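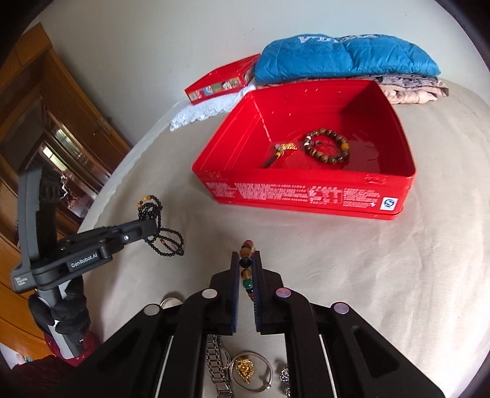

4. Data Collection

Figure 2. Wrist view from the jewellery sorting task. The right gripper holds a beaded bracelet between its finger pads; the open red tin holds a second bracelet and a pendant on a cord. The left gripper, labelled GenRobot.AI, has a long bead necklace over its tip.

4.1 Task and setting

The sorting task was chosen to cover a class of object that is thinly represented in the Vorano household set: small items that have no fixed shape and tangle with their neighbours. Chains, strung beads and link bands all change outline when touched, and a pose estimated before contact is of little use after it. The operator is asked to move pieces of jewellery one by one from a pile on a bed into an open tin (Figure 2). The order is left to the operator. No piece is named in the instruction text, which reads only "put the jewellery in the tin".

Recording took place in occupied homes in Prisville during July. We did not clear the rooms beforehand. Clothes, boxes and other belongings stayed where the residents had left them, and operators were told to move an item only if it blocked the reach between pile and tin. Lighting was whatever the room offered at the time. Sessions were stopped when the shadow of the operator's arm covered the pile, and resumed after the starting position had been turned.

4.2 Recording procedure

Demonstrations were given with a pair of hand-held grippers, one in each hand, without a robot arm. Each episode begins with both grippers open and outside the pile, and ends when the last piece has been released and both grippers have been drawn back. The operator may stand one gripper down on its handle while working with the other. Early trials forbade this, and the idle hand then drifted in and out of view in ways that the policy later copied. Allowing a resting position gave cleaner single-handed segments, and the resting gripper is simply labelled inactive.

Before each session the operator closed and opened both grippers fully so that the zero point of the jaw width could be checked. Episodes in which the zero point had moved between the start and the end of the session were set aside. The most common cause was a necklace strand caught behind a finger pad, which leaves the jaw reading slightly open when it is in fact closed on the object.

A total of 1,670 episodes were recorded by 5 operators over 33 sessions. Operators were trained by D. Căpraru, using a short practice set of keys, shoelaces and buttons. None of the practice episodes is included in the figures given here.

4.3 Grasp types

Annotators assigned each pick to one of 4 grasp types. In a pinch, both fingers close on a single rigid part, such as the band of a ring. In a gather, the fingers close on several loose strands at once. In a hook, one finger passes through a loop and the piece is lifted without a firm hold. In a stack, beads or links come to lie above one another in the gap between the fingers; the bracelet in Figure 2 is held in this way.

The stack grasp deserves a remark. The beads can shift against one another under load, so the measured jaw width may change during transport although the operator's hand has not moved. A controller trained on jaw width alone tends to read this change as slip and closes harder, which can push a bead out of the gap. We therefore keep the commanded and the measured width as separate channels, following the Hitow recording format, and supply both to the policy.

Gather grasps gave the greatest trouble in annotation. When a chain is bunched in a tangled pile and encircled by a bangle, lifting one often lifts the other. We treat such a lift as one pick with two objects if both reach the tin, and as a failed separation if the second piece drops on the way. P. Vasiliu reviewed every case on which two annotators disagreed. Her rulings are included with the labels so that other groups can apply a stricter rule if they wish.

4.4 Filtering and splits

Episodes were removed if the camera view of the fingertips was lost during a grasp, if a person's face appeared in a mirror or other reflecting surface, or if the operator used a bare hand to free a piece. Failed picks were kept, provided the operator recovered with the gripper. In our earlier work on the Bettencourt benchmark, policies trained only on clean episodes had no useful response to a dropped chain, and repeated the same closing motion over an empty patch of cloth.

Training and test data are split by home, so that no bedspread, tin or piece of jewellery occurs on both sides. Splitting by episode gives higher scores, but much of the gain comes from recognising the room. We report only the split by home in Section 5. Glossy containers remain a weak point in both cases: highlights on the inner walls of a tin are sometimes taken for metal links, and the policy then reaches into the container for a piece it has already placed.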